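11 Jan 2022
By Evangelia Rallis

Sorting the knits

I put off doing the jumpers until after the holidays, same as every year. They live on the top shelf of the spare room wardrobe and by January the shelf is a single lump. You pull one out from the bottom and the rest come down on your head. So I spent most of a morning on it and I'm writing down what I did, mainly so I can look it up next time.

The first thing was to take the whole lot out. I used to try and tidy the shelf with everything still on it, which only moves the lump to the left. Everything went on the bed, and I wiped the shelf with a cloth wrung out in warm water and a bit of vinegar, then left the wardrobe doors open to dry.

I wash knits by hand in the laundry trough. Cool water, a capful of wool wash, no rubbing. They soak while I do something else, then I press the water out against the side of the trough and roll each one in a towel. My mother wrung hers, and I remember the sleeves on Dad's grey one getting longer every winter. Dry flat, out of the sun. In this weather that takes less than a day on the rack on the back verandah, but bring them in before evening or they smell of the neighbour's barbecue.

Next is the folding. I have tried most ways. Christos hangs his, and he has two little points on every shoulder to show for it. For a couple of years I rolled them, after Mwanaisha Lukumay showed me how she packs for the Rarkden trips, and rolling is good in a suitcase. On a deep shelf it's no use. The rolls work their way forward and you can't tell which is which from the end.

What I do now is the plain shop fold. Lay it out flat with the neck towards the headboard, smooth it from the middle to the sides with your palms, and get the hem straight before touching anything else. One side comes in to the middle, sleeve laid back down along itself, then the other side the same. Then up from the hem. Thick ones I fold in half and leave. Thin ones get folded in three so they end up much the same size as the others and the pile stands up.

Lacy knits need a bit more care. Rings come off first, as I have pulled a loop on one before and it never went back properly. I don't smooth those with my palms either, I pat them. If the pattern is only on part of the jumper, the plain part is stronger and I try to put the creases there. It doesn't always work out, depending on where the pattern stops.

The bed is the best place for all this. I did it on the dining table for years and the table is too narrow, so a sleeve is always hanging off and dragging the rest with it. A bed is soft, which you'd think would be a nuisance, but the knit grips the bedspread a little and stays where it's put. The drawback is that you have to finish before bedtime.

I ended up with three piles. One to keep on the shelf, one to mend, one to go. The mending pile was a brown cardigan with an elbow gone, a navy one missing a button, and a vest of Christos's that I think has had moth. That one went into a bag in the freezer before it was allowed near anything else. I've ordered more cedar blocks from Nateo. The old ones can be brought back with fine sandpaper, but they were down to the size of dominoes.

The pile to go was the hard one. I kept six jumpers last year that I said I'd wear and I wore none of them. Hemi Tipoki is driving a carload to the op shop at Stenville and said he'd take mine, so they're bagged and by the front door. Guido Sorrentino rang in the middle of all this to ask if I was getting rid of anything in a men's large. I wasn't, but he can have the vest if it comes out of the freezer in one piece.

The shelf order is thick at the bottom, thin on top, and the lacy ones never under anything heavy. I used to sort by colour and it looked nice for a week. Light paper between the lacy ones if I have it - I had a few sheets left over from Christmas. No plastic tubs. I lost a good cardigan to a tub, it came out smelling like a tent.

I've also pushed everything forward from the back of the shelf by a hand's width. The back wall of that wardrobe is the outside wall and gets a bit damp from June onwards. I should have done this years ago, after the marks on the Veloso blanket, but I only thought of it while I was up there with the cloth.

Next job is the scarves, which are in a worse state, and then the linen press if I can face it before the heat gets any worse. If anyone has a good way to store scarves that isn't a hook on the back of a door, please leave a comment. The hook is full. 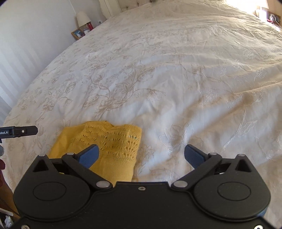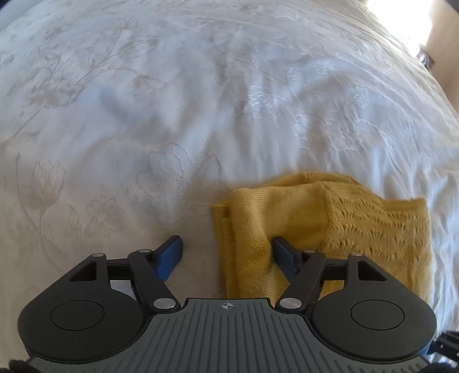
Yellow knit on the bed, laid out in the first photo and folded in the second.

Recent posts
Getting candle wax out of a tablecloth
Darning an elbow without a mushroom
What I planted in November and what came up
The good scissors and who has been using them
Pillowcases, again

Last updated: the same evening, to fix the bit on wool wash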